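Will a wire basket mark my mugs?
Asked by Morena Zuccaro, May 2019. Viewed 3,426 times

I keep seeing people put their mugs in black wire baskets on the table instead of in a cupboard. Looks nice, but I can't see how bare wire doesn't leave grey marks on a white glaze, or chip the rim. Is there any real benefit or is it just a shop display thing?

Answer from Settimio Sanna
Had one for years, no dramas. Get a coated one.

Answer from Beverley Catterall
I'd want to know what "coated" means before spending money. Mine was sold as coated and the colour came off at the joins within 2 months. The grey marks on the mugs were metal rubbing off on the glaze, and a paste cleaner shifted most of them. Chips I'm less convinced about. You'd have to drop the mug in fairly hard. A folded tea towel in the bottom fixes both, though then you've got crumbs in a tea towel. 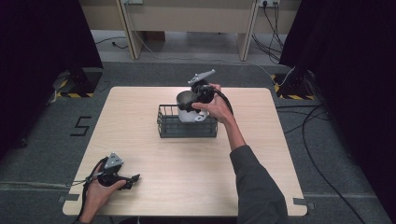
White mug in a black wire basket, light wood table.

Answer from Tiziana Mazza
Low open baskets are fine for a mug or so. I wouldn't stack in one, whatever the label says. Also they collect dust, same as an open shelf, so you end up rinsing the mug before you use it. My favourite ones went back in the cupboard.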